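COMMUNIQUÉ DE PRESSE
Octobre

Billo revient pour une saison 2 : des histoires du soir à écouter dans le noir, inventées à partir de 582 questions d'enfants

Trerkano, maison d'édition sonore pour la jeunesse, a la grande joie d'annoncer le retour de Billo, sa série d'histoires du soir pour les enfants à partir de quatre ans. La saison 2 compte 10 épisodes inédits, écrits par Quyên Cao, mis en sons par Dennis Obura et enregistrés en grande partie à Drokcombe, au bord de la mer, dans une ancienne école de voile dont les planchers grincent merveilleusement bien.

L'écoute est gratuite, sans publicité et sans inscription, sur le site de la série. Un épisode sera mis en ligne chaque soir à 18 h 30, juste avant l'heure du bain dans bien des maisons, et tous resteront disponibles ensuite.

Des questions posées sous la couette

À la fin de la première saison, l'équipe avait glissé une petite invitation au générique : « Et toi, qu'est-ce que tu te demandes quand la lumière s'éteint ? » Les familles ont pris la chose très au sérieux ! Trerkano a reçu 582 questions, par courrier, par message vocal, parfois dictées à une grande sœur qui commençait tout juste à écrire. Où va le bruit quand il a fini ? Est-ce que les escaliers dorment ? Pourquoi ma chambre est plus grande la nuit ? Est-ce que la lune connaît mon adresse ?

Quyên Cao les a toutes lues, puis relues, puis accrochées au mur de sa cuisine. « J'avais un plan pour la saison, avec une vraie intrigue et même un méchant assez réussi. Je l'ai rangé dans un tiroir le soir où j'ai lu la question sur les escaliers. Il y avait là dix histoires qui n'attendaient que d'être racontées, et elles étaient bien plus étranges que les miennes », raconte-t-elle.

Chaque épisode part donc d'une question, lue telle quelle par une voix d'enfant, avec ses hésitations et ses reprises de souffle. L'histoire n'y répond pas toujours. Elle tourne autour, elle s'en éloigne, elle prend un bateau ou un ascenseur, et elle revient se poser tout doucement près de l'oreiller.

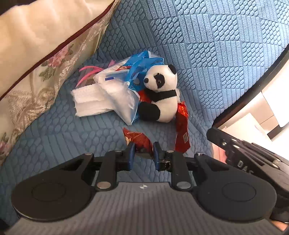 Les auditeurs de la première heure retrouveront Billo, le veilleur de nuit un peu distrait qui fait sa ronde dans une ville endormie avec un trousseau de clés beaucoup trop lourd pour lui. Ils feront aussi la connaissance de Gu, nouveau venu de la saison, un courant d'air qui passe sous les portes et qui parle uniquement en voyelles. Gu comprend tout, se vexe facilement et adore les boîtes aux lettres. Lors des premières écoutes en classe, il a suffi de quelques minutes pour que les enfants se mettent à lui répondre dans sa langue, au grand bonheur de l'équipe et un peu moins des enseignants qui essayaient de ramener le calme.

Une écriture pensée pour le moment du coucher

Écrire pour l'endormissement, c'est un drôle de métier. Il faut donner envie d'écouter sans réveiller, accepter que la fin soit souvent manquée et faire en sorte que ce ne soit pas grave. Les épisodes de Billo sont construits en pente douce : l'action et les dialogues se trouvent surtout au début, puis les phrases s'allongent, les personnages se taisent l'un après l'autre, et les dernières minutes laissent presque toute la place aux sons.

Quyên Cao travaille à voix haute, en marchant, et coupe tout ce qui l'oblige à reprendre son souffle au mauvais endroit. Les textes passent ensuite entre les mains des comédiens, qui ont carte blanche pour déplacer un mot ou avaler une virgule. Certaines scènes de cette saison ont été enregistrées après 21 heures, lumières baissées, tout le monde en chaussettes, et cela s'entend dans les voix, plus basses et plus proches que dans la première saison.

La durée varie d'un épisode à l'autre. Plusieurs parents avaient demandé un format unique, plus pratique pour négocier (« encore une et c'est tout »), mais l'équipe a préféré laisser chaque histoire trouver sa longueur. La page de chaque épisode l'indique clairement, avec le moment précis où commence la partie la plus calme, pour celles et ceux qui prennent l'histoire en route.

Les sons de Drokcombe

Si la première saison avait été fabriquée presque entièrement en studio, la nouvelle sent l'air du large. Dennis Obura s'est installé à Drokcombe avec ses micros et n'a plus voulu en repartir. Il y a enregistré les drisses qui tapent contre les mâts, le ferry du matin, la pluie sur une bâche, la pluie sur une barque retournée, la pluie sur un parapluie (la saison contient beaucoup de pluie, et il en est très fier), les portes du marché couvert, une cuillère oubliée dans un bol et le souffle d'un vieux réfrigérateur qui joue, dans l'épisode 6, le rôle d'une baleine.

« On croit que les enfants ont besoin de silence pour s'endormir. Moi, je me souviens surtout des bruits de la maison quand j'étais petit, de la vaisselle, de la radio dans la pièce d'à côté, de quelqu'un qui descend à la cave. C'est ce qui me disait que tout allait bien. J'ai cherché ces bruits-là partout dans la ville, et les gens m'ont ouvert leurs cuisines avec une gentillesse incroyable », se réjouit Dennis Obura.

Aucun effet tiré d'une banque de sons n'a été utilisé cette saison. Les pas de Billo ont été faits avec de vraies bottes, un peu trop grandes, sur les vrais pavés du port. La voix de Gu, elle, est née d'un tuyau d'arrosage, d'une porte mal fermée et de la patience du comédien qui soufflait dedans. La recette complète restera secrète, mais un petit film sonore en dévoilera quelques ingrédients aux plus curieux.

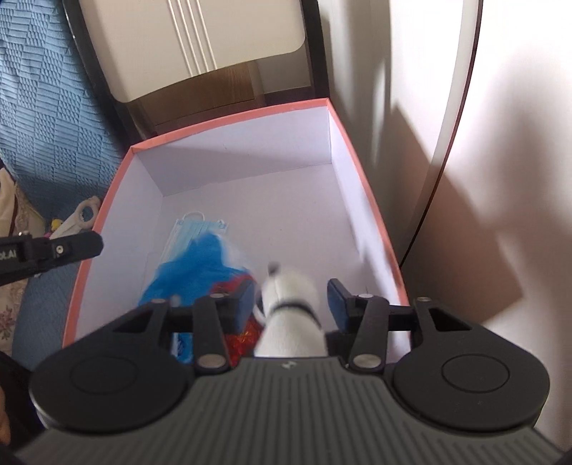
Le mixage a été pensé pour les appareils que les familles ont vraiment à la maison : un téléphone posé sur la table de nuit, une petite enceinte, un poste un peu fatigué. Les écarts de volume ont été réduits au minimum, il n'y a pas de jingle entre les scènes, et le générique de fin a été déplacé au début, pour que rien ne vienne troubler les dernières secondes. C'était la demande la plus fréquente des parents après la première saison, et l'équipe les remercie de l'avoir formulée avec autant d'humour que d'insistance.

Les épisodes de la saison 2

1. Où va le bruit quand il a fini ?
2. La nuit des escaliers
3. Gu ne passe pas sous la porte
4. La lune cherche le numéro onze
5. Celui qui gardait les parapluies
6. Une baleine dans la cuisine
7. La chambre trop grande
8. Le ferry de personne
9. Ce que disent les clés
10. Billo s'endort avant tout le monde

À écouter à plusieurs

Les histoires existent en accès libre pour les familles, et Trerkano souhaite aussi les voir voyager dans les écoles maternelles, les médiathèques et les services de pédiatrie. Un livret d'écoute accompagne la saison. Il ne contient ni questionnaire ni bonne réponse à trouver. On y trouve des idées de siestes sonores, des bruits à fabriquer avec ce qui traîne dans un placard, les paroles de la berceuse de l'épisode 7 et de grandes pages blanches pour dessiner ce que l'on a entendu. Le livret se télécharge gratuitement, et une version à imprimer en gros caractères est également proposée.

Les transcriptions intégrales des épisodes seront mises en ligne en même temps que les enregistrements. Elles ont été préparées avec soin, sons compris, pour que les parents et les enfants sourds ou malentendants puissent lire l'histoire ensemble. Quyên Cao a réécrit elle-même les passages sans paroles, et l'on conseille vivement à tout le monde d'aller lire sa version de la baleine.

Une première écoute collective aura lieu à Drokcombe, dans la grande salle de l'ancienne école de voile, à 17 heures, avec Quyên Cao et Dennis Obura. On s'y allonge par terre, les coussins et les couvertures personnelles sont les bienvenus, et le pyjama est chaudement recommandé, y compris pour les adultes. L'entrée est libre, dans la limite des places disponibles. D'autres séances suivront dans les médiathèques qui en feront la demande ; l'équipe fournit les fichiers, le livret et une petite note technique pour régler le son.

Et les questions continuent d'arriver ! La boîte vocale de la série reste ouverte tout l'hiver. Les enfants peuvent y laisser un message avec l'accord d'un parent, en donnant seulement leur prénom, ou aucun prénom du tout s'ils préfèrent. L'une des dernières reçues demande si les rêves font la queue. Quyên Cao a déjà commencé à y réfléchir.

À propos de Trerkano

Trerkano conçoit et publie des créations sonores pour les enfants et celles et ceux qui les entourent : histoires du soir, documentaires, berceuses et promenades à écouter. La maison travaille avec des autrices et des auteurs, des comédiens, des musiciens et des preneurs de son, et met ses livrets d'écoute à la libre disposition des écoles et des bibliothèques.

Informations pratiques

Billo, saison 2
Une série de Quyên Cao, mise en sons par Dennis Obura
Production : Trerkano
À partir de quatre ans
Écoute gratuite, en ligne ou en téléchargement

Pour la presse

Les deux premiers épisodes, le livret d'écoute et un entretien sonore avec Quyên Cao et Dennis Obura sont disponibles sur simple demande auprès du service de presse de Trerkano. Des extraits libres de droits peuvent être diffusés à l'antenne avec mention du titre et des auteurs. Les demandes d'interview sont à adresser de préférence le matin, avant 11 heures ; Dennis Obura enregistre l'après-midi et coupe son téléphone.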